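How to oil a wooden table without regretting it

I came to table oiling the way most people do, by putting a hot casserole dish where a mat should have been. The white ring it left was shaped like a small and disappointing moon. I tried mayonnaise on it, on the advice of the internet, and for a week the table smelt of sandwiches. After that I decided to learn how to do the job.

What follows works for solid wood or decent veneer with an oil finish, or with no finish left to speak of. If your table is varnished, oil will sit on top of it and sulk. To find out which you've got, put a drop of water somewhere that doesn't matter and leave it for ten minutes. If it stays up in a neat bead, you probably have varnish, or a very well oiled table and no need of me. If it soaks in and leaves a dark spot, carry on.

You'll need

Sandpaper in 80 and 300 grit (my local shop had those and nothing between, and the table has never complained)
A cork block to wrap it round
Washing-up liquid and a sponge
Table oil, any sort sold for worktops
Cotton rags, at least four, none of them a T-shirt you'll want back
A metal bucket with water in it, for the rags

Clear and wash

Take everything off the table. This is the longest step. Ours held two months of post, a bicycle pump and a library book about Portugal that had been renewed so often I felt it was ours by right.

Wash the top with warm water and a very small squirt of washing-up liquid. Wring the sponge until you're sure it's dry, then wring it again. You want to lift the grease, and a soaked tabletop will raise its grain and feel like a cat's tongue by evening. Use the soft side. The scouring side will leave scratches that you'll only notice once the oil has gone on and made them permanent and glossy.

Wipe with clean water, dry with a towel, and leave it overnight. I know the tin says two hours. The tin wants you to be happy and buy another tin.
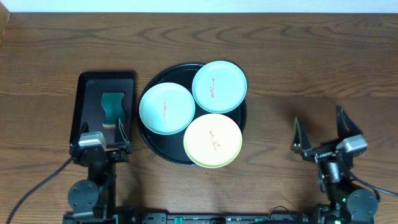

Baiba Butkienė wrote in to say that I was wrong about overnight, that in her kitchen it takes a full two days in winter, and that anyone who sands damp wood deserves the fluff they get. I have since sanded damp wood in January and can confirm the fluff. So: overnight in summer, longer when the windows stream.

Sand

Start with the 80 only if there are rings, ink or evidence of children. Go with the grain, in long strokes, using the whole length of your arm. The temptation is to scrub at the stain in little circles, and what you get for it is a dish in the tabletop, just the right size for peas to roll into. Sand the whole top a little and the stain a little more. Stop when the mark is faint. Oil is kind to faint marks.

Then do the lot again with the 300. It will feel as if nothing is happening. Close your eyes and run your palm across it, and you'll find the patches you skipped while thinking about lunch.

If there's veneer, go very gently and keep off the edges. Veneer is thinner than you think, and when you reach what's underneath you'll recognise it at once, with a sinking feeling.

Hoover up the dust, wipe with a barely damp cloth, and let it dry again. Yes, again.

Oil

Stir the tin. Don't shake it, unless you like bubbles. Pour a puddle the size of a saucer in the middle and spread it outwards with a rag until the wood looks wet all over and no wetter than that. Everyone uses too much the first time. I used enough to fry the table.

Wait twenty minutes, then take a clean rag and wipe off everything that hasn't gone in. Wipe until you think you've removed all the oil and wasted your money. Whatever you leave behind will turn to a sort of toffee, and your sleeves will find it for weeks.

Leave it a day and do a second coat, thinner. A third if the wood is very thirsty. I stopped at two and went to bed.

The rags, please

I'm going to be serious for a paragraph. Rags soaked in drying oils can heat up by themselves and catch fire if you leave them in a heap. Drop them straight into the bucket of water, then lay them flat outdoors, well apart, until they've gone stiff. After that they can go in the bin. Don't stuff them in a carrier bag under the sink.

Afterwards

Eat off your knees for a few days. The top will feel dry well before it's hard, and a mug put down too early leaves a ring that is darker than the first one and more embarrassing. Go easy with water for a couple of weeks.

For everyday cleaning, a damp sponge and a dry cloth are plenty. Skip the spray polish, which builds up and makes the next coat of oil patchy. I do ours once a year, in August, with the back door open and the radio on, and I touch up the spot by the toaster whenever it starts to look grey.

The mats are in the second drawer down. I've put a label on it.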